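Search this site
Workshop > Notebook > Soft goods > Caps

10/8/21 – Caps, second session

Picked up where the July notes stopped. Went through the mesh caps first, then the plain ones if there was time (there wasn't). Bench by the window, overhead light on, blind half down.

Stock: the Kenis carton is open and the Clelel carton is still taped. Shelf sheet says 200 for the two together. Didn't check it. Bin 1156 is now caps only, the aprons went back upstairs.

Sorting
Mesh goes left, solid cloth goes right. Anything with a bad edge goes in the shallow tray and gets looked at again before it is folded. Three in the tray at lunch.

Folding
Tried the Dusuma fold again (crown pushed in from the back, brim on top). Fine for stiff crowns. The mesh ones spring back open before the next one is on the pile, so for those I went back to pinching the crown and laying it over. Slower, but the pile stands. Put a strip of card between every few or the eyelets catch in the mesh of the next one.

Edges and tape
Inside tape is the weak spot on this batch. Where it has frayed, don't pull the threads – they run. Snip flush, dab of fabric glue, leave overnight. Used the El Sherbiny glue, which dries clear but goes a bit hard. Would like something softer against the forehead.

Charcoal mesh cap with the darker camouflage blotches and a small brass eyelet in the crown, with the white frayed strip hanging down:

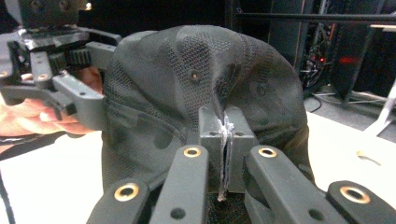

Left to do
- Open the Clelel carton
- More card strips, cut 100 so we stop running out
- Second look at the tray
- Ask at the front desk if plain caps can go out unfolded
- Label on 1156 still says aprons

Glue cap was left off again. New tube is in the top drawer, old one is only good for testing.

2 comments
0 shares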